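Haltwood Second Floor: The Furniture

Gallery posted August 28, 2020
Text by Asanka Wanigasekara

The second floor at Haltwood has been in use since January. We took it over as one open room with glass down one side and hardly anything in it. The furniture has come in bit by bit from three places: the old Fludcombe office, a clearance sale, and people's own homes. Several people on the first floor have asked what is up here and where it came from, so these notes go with the gallery.

The room

The long side is floor-to-ceiling windows with dark frames. They are the best thing about the floor and also the reason the layout took so long. Nothing tall can go against them without blocking light, and a screen that faces them is hard to read after lunch. We tried the desks along the glass first and moved them within two weeks.

Horácio Quintela drew the plan we use now. Low storage goes by the windows, the screen goes against the back wall, and the middle of the floor stays open. Chairs can drift into the middle during the day. They go back under the desks at night so the floor can be cleaned.

The chairs

Most of the chairs are black and most of them came from Fludcombe. There are two kinds. The mesh ones have a higher back and are cooler to sit in when the sun is on the glass. The others are ordinary swivel chairs on a five-star base.

The Fludcombe chairs had been in storage and the casters were full of carpet fiber. If you bring any over yourself, pull the casters out (they come straight off with a firm tug), cut the threads away with a small knife, and push them back in. A drop of oil is enough. We put too much on the first few and had marks on the floor for a week.

Jackets end up on chair backs. We have a coat rack and people still do this, me included.

The coat rack

Black, with curved hooks, from the clearance sale. It is light for its height, so load it evenly. Three winter coats on the same side will bring it over. It has been moved more than any other piece in the room and has settled near the windows, where people pass it on the way in.

The round table

This is the piece we get asked about most. It is a side table with a round top in light wood and legs that splay out. Horácio had it at home next to a sofa and brought it in when he moved to a smaller apartment.

It holds the microwave. That was meant to last until the kitchen counter was finished, but the counter is narrower than the drawing said and the microwave would hang over the front of it. The table stands firm with the microwave on it and the height suits most people. There is no room left on top for a plate, so put your plate somewhere first and then open the door.

Please wipe the wood if you spill. The finish is thin and coffee leaves a ring.

The microwave

White and basic. It came with the Fludcombe things and was cleaned before it was plugged in. Cover anything with sauce in it.

The cabinet by the windows

A dark brown wooden cabinet with a white top. It is low enough to sit under the light and deep enough for paper, cables, spare mugs and the first aid kit. The first aid kit is on the left-hand side, upper shelf, and nothing should be stacked in front of it.

One of the doors used to swing open by itself. The cabinet was leaning forward a little – the floor slopes toward the glass – and a folded piece of card under each front foot fixed it. If you move the cabinet, move the cards too.

Small things get left on top of it. At the end of each month, whatever has not been claimed goes into the drawer marked Nirnunano, a label that was on the drawer when we got it and has stayed.

The television stand

The television is on a wheeled stand and lives at the back wall. Two of the wheels lock. Lock them once it is in place and unlock them before you pull, since dragging it with the brakes on has already scuffed one patch of floor. The power cord reaches the back wall outlet and no farther. For anything in the middle of the room you need the long extension lead from the cabinet, taped down where people walk.

What it cost

The clearance sale came to $467 in total, delivery included. The most expensive item was the television stand at $94, and the coat rack was $34. The Fludcombe furniture cost us only the van, which we shared with another group on the same day. Nothing was charged for the pieces from home, and they go back to their owners if they ask.

Moving things up

The elevator at Haltwood is shallow. Chairs go in two at a time, with the arms facing each other. The cabinet did not fit standing up and had to go by the stairs with the shelves out and the doors taped shut. The stairs turn once between floors and the outside of the turn is the side to be on if you have long arms.

Bring a blanket for the landing. We rested the cabinet on its side there and the blanket saved the corner.

Still to come

A longer counter for the kitchen end, or a proper shelf for the microwave if the counter can't be changed. Dewan have been asked to measure both. Blinds for the lower part of the windows have been talked about as well, but the quote covered the full height and we only want half.

We could use one more small table. Round or square is fine, and any wood will do if it is steady. If you have one at home that is in the way, write to me or to Horácio and one of us will come and look at it.

We don't need more chairs. Thank you to everyone who has offered.

Gallery

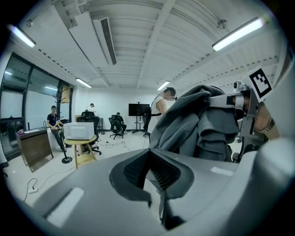
The window side, with the cabinet, the coat rack and the microwave on its round table. The television is at the back wall.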